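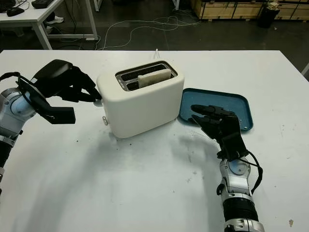 A slice of bread in a two-slot toaster, with a tray set close by.

The Case for the Plain Toaster

The toaster is the appliance most people buy without thinking. It comes with the first apartment or it gets inherited from a parent, and it stays on the counter until something inside it gives out. When mine quit in January, I went looking for a replacement and was surprised by how much there was to read. Toasters now come with screens, countdown timers and settings for waffles I have never eaten.

I asked Gunvor Midtbø what she would buy. She ran the breakfast room at the Dahlgren guesthouse in Tetville until she retired, and on a full weekend the kitchen there put out 96 slices before ten o'clock. Her answer was short. Two slots, one lever, a dial for browning. She has owned the same kind of toaster at home for most of her adult life and sees no reason to change.

"If it has a lever you can push down without looking, it's a good toaster," she said. "The bread does most of the work."

She has a point about the bread. A fresh sandwich loaf holds a lot of water and will come out pale on a setting that turns day-old bread a good brown. Frozen slices need longer again. Midtbø slices her loaves the day after baking and freezes what she won't use. She toasts from frozen on a higher setting and doesn't bother thawing.

Slot width matters more than the number of settings. Before buying, take a slice of whatever you eat most to the store and try it. A slice that sits a little above the rim is fine, though the top edge will brown less than the rest. Turn it over and give it another half minute if that bothers you.

Then there is the question of where the toaster lives. It should stand flat, with open space above it, away from curtains and the underside of cabinets. The cord should run straight to the back, out of the way of your hands and the butter knife. A white tabletop is easy to work on and shows every crumb, so expect to wipe it often.

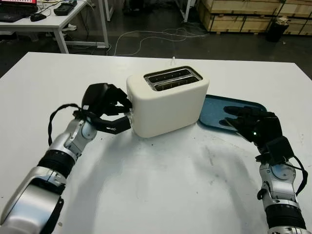

Keep a tray next to it

Most of the mess in a toast breakfast happens between the slot and the plate. At Dahlgren the solution was a shallow plastic tray with a raised rim, parked right beside the toaster. Toast landed there first, and the crumbs stayed there too. Guests who wanted to butter at the counter could do it over the tray.

I tried this at home with an old tray from a Broton cafeteria sale and have kept it up. Any small one will do. A smooth surface rinses clean faster than a textured one, and rounded corners are easier to wipe – a square corner holds on to wet crumbs.

Cleaning the toaster itself takes a few minutes. Unplug it and let it cool completely. If there is a crumb tray underneath, slide it out, wash it and dry it before it goes back. Wipe the outside with a damp cloth and a drop of dish soap, including the part around the lever, where buttery fingers leave a film. Never put a knife or a fork into the slots. 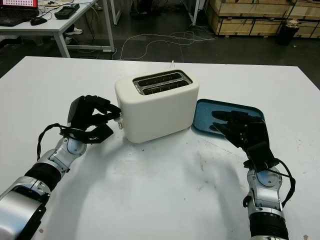
Page last changed: 2020-10-25

The lever is also the part to check in a secondhand toaster. Push it down with the toaster unplugged and feel for grit or a sideways wobble. Plenty of toasters only latch when the power is on, so a lever that springs straight back up isn't a bad sign. Plug it in, with the seller's permission, and try again.

Look down into the slots as well, before it is switched on. The guides that hold the bread should be straight and evenly spaced. A bent one will press the slice toward the heat and leave a dark stripe.

The repair counter at Vultent, two blocks from my apartment, will look over a used toaster while you wait. Mine came from their shelf. It has two slots and a dial, and so far I have left the dial where the last owner had it.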